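Clikcombe children settle in at their new early learning rooms

December 2019

It has been a long time coming, and there were days when the families of Clikcombe must have wondered whether the fences would ever come down, but the new early learning rooms at Brisar Early Learning are open at last, and the children have wasted no time in making themselves at home.

The centre has looked after little ones in Clikcombe for many years, for most of that time out of the old church hall on the hill, where the windows rattled and the kitchen was just big enough for one cook and a toaster. Plenty of parents dropping off this week were once dropped off there themselves, and there was a good deal of looking around and saying how lovely and light it all was (and, from one or two, how much they would miss the old coat pegs with the painted ducks). They needn't worry, as the duck pegs have come along too and are now in the toddlers' hallway, freshly touched up.

There are 2 main rooms in the new building, one for babies and toddlers and one for the three to five year olds, with a shared eating space in between. Staff asked for that middle space very early on. Many of the children have a brother or sister in the other room, and lunch is when they get to see each other, so now the whole centre sits down together at low tables and the older ones help pass the fruit.

Outside, the yard runs right down to the back of Pyo Reserve. It covers 800 square metres, a great deal more than the strip of bark chips the children had before, and takes in a sandpit, a mud kitchen, a bike track with a small hill in it and a vegetable patch that already has beans up the poles. The big gum in the corner was kept, which pleased everyone, and the sandpit was moved a little during planning so that it would sit in the shade by the middle of the morning.

Money for the fit-out came from a great many places. The shire gave the land on a long lease, and a grant paid for most of the building work, but the furniture, the books and nearly everything in the yard were paid for by families and neighbours. The sausage sizzles, the plant stall and the trivia night back in June all helped, and so did the walk-a-thon around the reserve, when the children and their grown-ups finished 1,162 laps between them before the rain set in. There were 333 names on the thank-you banner when it was hung by the front door, and it has needed a second sheet of paper pinned to the bottom for the ones that came in afterwards.

The educators at Brisar have always taken their lead from what the children are interested in, and that will carry on much as before. At the moment it is bridges. It began with a story about a goat, spread to the block corner, and has now reached the yard, where planks and crates are being laid over anything that could possibly be called a river. The older group walked down to look at the footbridge over Previer Creek during their second week, with sandwiches, and spent a very happy hour dropping leaves in on one side and racing across to see them come out on the other.
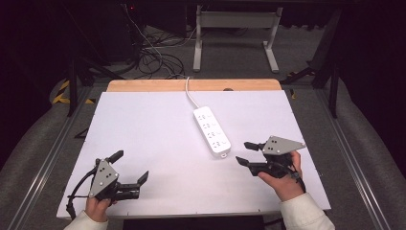
Those walks will be a regular part of the week from the new year, weather allowing. The centre would love to hear from parents, grandparents or anyone else in the family who could come along now and then to hold a hand at the road crossing. Sturdy shoes and a hat are all that's needed, and there is always a cup of tea afterwards.

A few places are still open in the toddler group for next year, mostly in the afternoons, and the waiting list for the older room is being worked through now. Families who put their names down while the centre was still in the hall don't need to fill in the form again, though it would be a great help if they could ring to check that their phone number is up to date.

The centre closes over the Christmas break and opens again in the new year, with an open morning planned for neighbours who haven't yet had a chance to look through. Morning tea will be on the verandah, the vegetable patch may have a bean or two to spare, and visitors are asked to park on the reserve side of the road so the front gate stays clear for prams.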